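# Chicory growers in Tranthorpe district get a drying line of their own
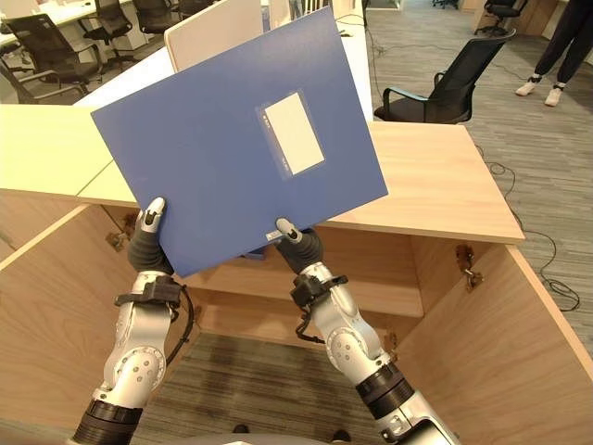 TRANTHORPE. Farmers who grow root chicory in the Tranthorpe district will be able to have their crop washed, sliced and dried locally from October, after the Citamance growers' cooperative signed a lease on the former seed store beside the rail siding.

The lease was approved at a members' meeting on Tuesday. The cooperative will put in one drying line to start with and leave floor space for a second. Members who deliver roots to the site will be paid on dry weight and inulin content, which is a change from the flat price per ton they have been getting.

Chicory root is grown mainly for inulin, a soluble fiber used in breakfast cereal, yogurt, baked goods and fiber supplements. Roasted and ground, the same root is sold as a coffee substitute or blended with coffee. The leaves of the root type are bitter and are usually left in the field or grazed.

Growers in the district planted 3,844 acres of it this spring. Most of the fields are on the sandy ground west of the river, where the roots come out of the soil clean and fairly straight. Farms on the heavier land to the east have tried the crop and mostly gone back to corn and beans.

Until now, the roots have gone by truck to Serkura, a processor that buys under annual contract and handles its own drying. Fresh chicory root is mostly water, and the growers pay the freight. Hugo Joly, who chairs the Citamance cooperative and farms north of town, said freight had become the largest single cost for several of the smaller members.

"We're paying to haul water," Joly said. "A truck of dried slices holds what several trucks of fresh root would come down to. We worked it out over the winter and it kept coming out the same way."

Serkura will remain the main customer. Under an agreement that goes with the lease, the company will buy dried slices from the cooperative for the first three seasons at a price tied to the inulin test. The cooperative can sell anything above the contracted amount elsewhere. The two sides did not release the price.

## How the crop will be handled

Roots will be accepted at the gate from early October until the ground freezes or the line closes for the season. Each load will be weighed, and a sample taken for soil, moisture and inulin. Soil stuck to the roots is taken off the delivered weight. Loads with more than a small amount of stone will be turned back, as stones break the slicer blades.

The roots are washed in a drum, cut into slices and passed through a belt dryer. The dried slices are then cooled and held in bulk bins until they are shipped. The cooperative will not extract inulin itself. That step needs hot water, filtration and a spray dryer, and the members voted against looking into it for now.

The dryer will run on natural gas. A proposal to burn wood chips was discussed at the meeting but set aside after the supplier could not promise chips of a steady moisture content through the fall. The burner can be changed later.

Timing matters with this crop. Inulin builds up in the root through late summer and into fall, but the plant starts to break the longer chains into shorter sugars once nights turn cold. Roots that sit in a pile after digging also lose quality, and they heat up if the pile is too deep. Cooperative members have been asked to dig only what can be delivered within two days, and a delivery schedule will be drawn up by field.

That schedule was the subject of the longest discussion on Tuesday. Several growers asked how the order would be decided, given that those who deliver first dig lighter roots and those who deliver last carry the risk of frost. The meeting settled on a rotation, with each farm's place moving down the list every year, and an early-delivery payment for the first two weeks. The size of the payment will be set in August.

## Jobs and traffic

The site will employ 20 people during the campaign and a smaller crew for the rest of the year. Hiring for the line will begin in July. The cooperative said it would look first for people with experience in grain or sugar beet handling, and would train others for the washing and sampling jobs.

Neighbors of the old seed store raised truck traffic as a concern when the plan was first made public. The site will take up to 200 loads a week at the height of the season. Trucks will be required to use the county road and the south gate, and deliveries will stop at 9 p.m. The town has asked for the shoulder near the south gate to be widened before the first season, and the cooperative has agreed to pay for gravel and grading.

Wash water was the other question. It carries soil and some sugar, and it smells if it stands. The plan calls for two settling ponds behind the building, with the cleared water reused in the drum. Settled soil will be hauled back to member fields, but only to the farm group it came from. The rule is meant to keep root diseases and nematodes from being moved around the district. A permit for the ponds has been applied for and is still open.

The building itself needs a new floor in the intake bay and a larger electrical service. The roof was replaced by the previous tenant and is in good condition, according to the inspection report given to members. The old seed-cleaning equipment will be sold, apart from one bucket elevator that the cooperative plans to keep for moving dried slices into the bins.

## What it means for growers

Membership costs $1,000 per farm, paid once, plus a share in the drying line based on contracted acres. Farms that do not join can still deliver if there is room on the schedule, but they will be charged a drying fee and will come after members in the rotation.

Joly said he did not expect the acreage to jump. The crop needs a long break between plantings on the same field, and the district has only so much land that suits it. Chicory seed is small and is sown shallow, so it needs a fine, firm seedbed and does badly if a hard rain crusts the soil before it comes up. Parts of the west side had to be replanted this spring for that reason.

Weeds are the other limit. Few herbicides are approved for the crop, and most growers rely on row cultivation and at least one pass with hand crews. Volunteer chicory can also be a nuisance in the crop that follows. Broken root tips left in the ground will sprout, and they are hard to kill in soybeans.

"If you can't keep it clean until the leaves close over the row, a dryer down the road won't help you," Joly said. "I'd tell a new grower to start with one field, and pick the field carefully."

Variety choice may change under the new payment system. Many growers have been planting Zakaria, a heavy-yielding type with a broad root that did well when the crop was paid by the fresh ton. It tends to hold more water than older, slimmer types. The cooperative will run strip trials on four member farms this season to compare it with two other varieties on dry weight and inulin, and will share the results with members over the winter.

Harvest equipment should not need to change. Most farms in the district lift chicory with modified sugar beet harvesters, and the cooperative will accept roots topped in the usual way. It has asked that leaf stubs be kept short, as green material lowers the test and darkens the slices.

The dried slices that come out small or dark will be kept apart and offered as livestock feed. Two dairy farms have already asked about taking them. The price for feed-grade slices has not been set.

## Next steps

Work on the floor is due to begin as soon as the lease takes effect. The washing drum and slicer have been ordered, and the belt dryer is being bought used from a vegetable plant that has closed its dehydration line. It will be taken apart, moved in sections and put back together over the summer. The cooperative plans to run a trial with a few early loads in late September before the gate opens to all members.

Growers who want a place on this fall's schedule need to return their field maps and contract forms to the cooperative office by the end of June. The forms ask for planting date, variety, row spacing and the previous three crops on each field. Farms that rent land should include a signed note from the owner if settled soil is to be returned there.

An open evening for neighbors will be held at the site once the pond permit has been decided. The office is open weekday mornings, and forms can also be left in the box at the scale house.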